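I'd been meaning to talk to the woman behind Runport, the toy swap that pops up in Clerkurside every March, and when we finally sat down she had a coffee in each hand (both hers!). I liked her right away.

"I started with 10 families and a folding table," she told me. "Last time we swapped 535 toys, and I went home with more than I brought."

So what goes first? Puzzles, she says, as long as every piece is there.
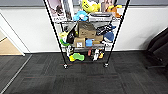

Her sister, listening from the next chair, said the stuffed animals always go last and that she'd happily cap them at 4 per family. "She says that every year," I was told, "and then she takes a bear home."

I asked if she'd ever charge at the door. She made a face. "Then it's a store. I've worked in a store."

The next swap is at the Chmielewska hall, and my kids are already fighting over what we're giving up.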